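Reseating memory in an old desktop tower: a thread

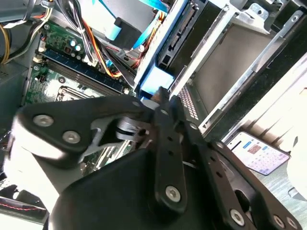 2 min read

1/ Green board, one dark-blue memory slot in reach, CPU socket just below it. The tower came out of the Govthorpe office with a note taped to the lid: "beeps, no picture." Repeating long beeps on this board mean it can't find usable memory.

2/ Before touching the slot, deal with the power bundle. Orange, yellow, red and black, tied together and heading for the drive area. Leave the ties on. If the bundle sags across the board, lift it over the chassis rail and let it hang outside.

3/ Wire colors on a standard supply, for anyone new: orange 3.3 V, red 5 V, yellow 12 V, black ground. Check with a meter anyway. Some brands went their own way for a few years and the plugs look identical.

4/ Unplug at the wall, hold the power button for a few seconds, touch bare chassis metal. I keep a wrist strap clipped on as well. Bakalis, the shop I buy used parts from, won't take a module back without one having been worn, on the honor system.

5/ Open both latches fully before pulling. A half-open latch lets one end of the module come up first and that end drags on the contacts. Pull straight, by the corners.

6/ Look down the slot with a flashlight held low. The contacts are fine and gold and should sit in an even line. One that leans will throw a shadow its neighbors don't. If you find one, stop and try another slot.

7/ Cleaning: isopropyl on a lint-free swab for the module edge, both sides. For the slot, short bursts of air with the can upright. No swab in the slot. I have spent 40 minutes getting one cotton fiber out with tweezers.

8/ Capacitors while you're in there. Tops should be flat. A domed top or a brown crust at the base means the board goes on the other pile, whatever the memory is doing.

9/ Refit: line up the notch, thumbs at both ends, press until the latches close by themselves. It takes more force than people expect. If the board bows, check the standoffs before pressing again.

10/ Mine went on the log as Osow 58. Single module first, then the second. Full memory test overnight, started at 18:15 – zero errors by morning, no beeps.

11/ Next is a Prekine with the same complaint and a much worse layout. The drive cage has to come out before you can reach the second latch – four screws, two of them behind the front panel.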